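The light meter of my father

April 14, 2023

I have been photographing on film again since the winter, and several people asked me why I carry the old light meter when every phone can measure light today. So I will try to write down the answer.

The meter came to me from my father's cousin, Pentti Lappalainen, together with a bag of filters that do not fit any lens I own. It needs no battery. There is a selenium cell behind a bubbled window, a needle, and a dial which you turn until two marks meet. The leather case has lost its button, and I close it with a rubber band.

My father had the same model, and this is the reason for the title. His was sold with his camera before I was old enough to want it.

First I compared it with the meter in my digital camera. In daylight they agreed very well. In the shade the needle was a little lazy, and indoors in the evening it hardly moved. I wrote the differences on a small card and keep the card inside the case. Seija Hakala, who repaired cameras for many years, told me that selenium cells get tired and that I should keep the meter in the dark when I don't use it. I do this now, although I can't say if it helps.

The biggest change is in how I work. With the camera's own meter I pointed, I pressed, and I corrected later at the computer. Now I measure once when I come to a place, I set the time and the aperture, and then I leave them alone until the light is really different. My first roll was too dark in almost every picture, because I measured the sky together with the street. For the second roll I held the meter lower, toward the ground, and this was much better — the faces had some detail again.

I use 800 film in the stairways and old courtyards, where it is never bright. It is expensive, so I am careful. Joonas Koivisto says I am too careful, and that I come home with half a roll because I was standing there turning the dial. He is right about one afternoon in the harbor, when the ferry had left before I was ready.

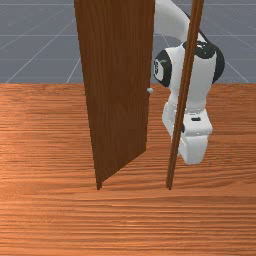 A door, partly open.

Doors are still the most difficult for me. One side is in the light and the other is in the shadow, and the needle gives only one number for both. I take two readings now and choose something in the middle, a bit closer to the shadow. With negative film this is usually safe. With slide film I would not dare.

In May I want to try the meter with my medium format camera, if the shutter comes back from repair before that. I will put the scans in a new post.

Recent posts
Cleaning fungus from a 50 mm lens
Which film for gray weather?
Three rolls from the harbor
My scanner makes blue lines
Why I sold my zoom lens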